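Bin-picking cell: revised equipment budget
Print | E-mail this message
February | Posted by: cell planning, Bawa site

The Delach quote came in higher than the draft, so I have split the order. The arm and controller stay as they are. What moves is the hose and cable dressing, the spare gripper parts and the second bin.

Earlier message, quoted:

> Can we hold the Starnent dress pack until the next round?
> Lead time was given as 14 weeks, and Drellilel will
> not fix a price for longer than 2.

We can hold it, but the price lapses and the lead time starts again from the new order. I would sooner drop the second bin. Clamping one bin to the bench costs next to nothing and lets us swap it for another size later.

Figures for planning: some 200 hours of picking trials on mixed small parts, foil and clear plastic included, before we commit to the remaining 4 cells. Please budget cable wear against those hours and not against calendar time. Bench space is already covered. Floor space for the pendants and their leads is not, and wants a line of its own.

Comments (2) | Shares (4)

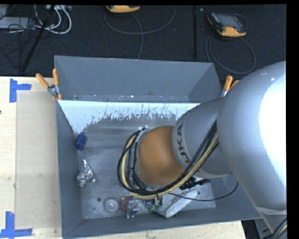
Bawa stores would rather keep the second bin on the order and take the hoses out, as the hoses can be bought locally at short notice and the bin can't.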